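2026-04-05

Sunday, and rain since the morning. I had promised myself to begin with the small things from the hall cupboard, and today I kept the promise. When we moved here in January we put everything without a place into one box, and since then the box has only become heavier. Marit asked me twice if I want help. I said no, because I know how it goes: she throws away and I take it out again.

I cleared the white table and laid brown paper over it, so the surface will not be scratched. Then I took the two trays, the blue and the red. Blue is for what I will keep. Red is for what must leave the house, either to Kumaresan, who likes to repair, or to the recycling at Skultberg. A third group is not allowed. Last time I had a third group, and it is still under the bed.

It went slowly. I found 39 buttons in a coffee tin (I counted them, I wanted to know), three keys which open nothing in this flat, and the receipt for the old lamp, 300 kroner. The lamp itself we gave to Beatriz before the move. I sat a long time with the receipt in my hand and then I tore it.

The rule I follow is to take one thing only, decide, and put it down before I touch the next. It sounds simple, but my hands always want to go back to the box. I also try to keep a good space between the trays. If they stand close together, things travel from red to blue when I am tired.
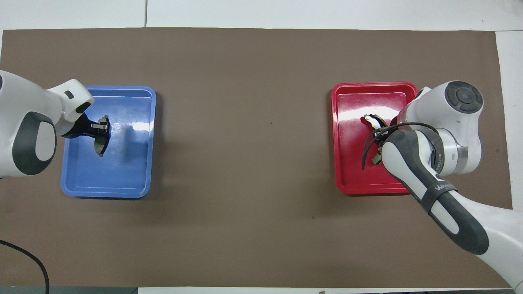
By four o'clock I was hungry and a little cross, so I stopped. Half of the box is still full. Åsmund telephoned and asked if I have seen his tape measure, and I had to say that I have not come so far down yet. He laughed, but I think he needs it.

Tomorrow I must buy small bags for the buttons and write to Kumaresan about the keys. Perhaps he knows someone who collects them. Marit made soup with too much pepper and we ate all of it.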